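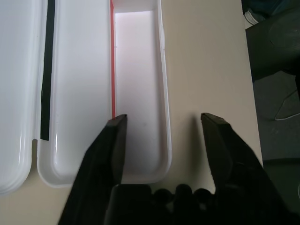 I wrote this README for the Tenville wrist-view set while I was also doing the sums for our second arm, so you get both in one file (sorry, it's how my brain works). The folder is small on purpose: 3,670 stills, all taken by the little camera at the wrist, sorted by the object on the table. If you're pricing a gripper, look at how wide the fingers can sit before you look at anything else. An open white plastic case like this one, long and narrow with its lid out to the side, fits in the gap at its deeper half, and I'd want at least that much room again from whatever we buy next!

What's in the folder

stills/ – the pictures, one subfolder per object
notes.txt – my scribbles, mostly readable
costs.csv – the budget sheet, quotes and all

Costs

The quote from Nosura came to 571 a month for the arm and gripper on hire, with delivery on top. Zalard would only sell outright, and their lead time was 14 weeks when I rang. Sugeng Tjoa did the comparison with me and reckons hire wins if we need the thing for less than two years. I'm leaning his way, but I'd put money aside for spare fingertips whichever we choose (I forgot them last time and had to go back and ask for more, very embarrassing).

Things I'd budget for early: a decent table, a spare wrist camera, longer cables, and storage. Storage crept up on me.

Known gaps

Lighting is whatever the room had. Labels were done by me and Sugeng, and Tuhumury is checking the second half. Fingers show in the stills, so crop them if your model minds.

Prices in costs.csv are as quoted on 07/07/2021. I'll ask both firms again in August and update the sheet.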